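New signals go live on the Pritham road

14/02/2026

Drivers heading out of Pritham have something to cheer about this month. The rebuilt junction where the Pritham road meets the turn for Ponard is open in every lane, and the new signals are up and working after a long stretch of cones and single-file traffic.

The project took in two junctions on the same stretch, with fresh lane markings, new cable and signal arms that reach out over the traffic. Anyone who has sat behind a delivery van trying to guess what the light was doing will know why that matters!
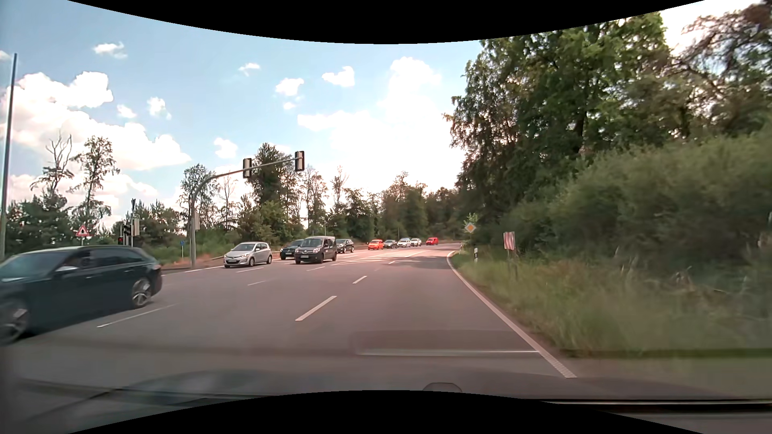 Work started last May, and the crew from Durrani kept at least one lane open in each direction the whole way through. They laid 1278 meters of new cable under the shoulders and swapped out a control box that had been giving trouble for years. The trees along the road were left alone, which plenty of people in town had asked for.

Lacey Pickering, who managed the job for Durrani, is thrilled with how it came out. "We had a wet fall and a very cold January, and the crew just kept going," she said. "I drove it home the first night all the lanes were open and went around again just to enjoy it."

The turn lanes now have their own signals, so people waiting to turn no longer have to pick a gap in the oncoming traffic. The timing can also be changed by time of day - a big help on Kereck market mornings, when the line used to stretch back 2 kilometers.

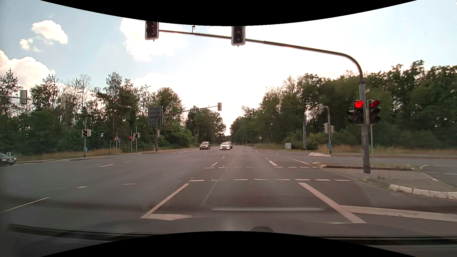
Red for the turn at the junction, with the road running on between the trees.

The speed limit through the junction stays at 60 for now. It may go up again farther out once the last of the shoulder work is finished in May, and until then drivers should watch for crews on the grass.

Durrani is holding an open evening at the Pritham library for anyone who wants to see the plans and ask about the signal timing. There are seats for 100 people, and coffee is on the house.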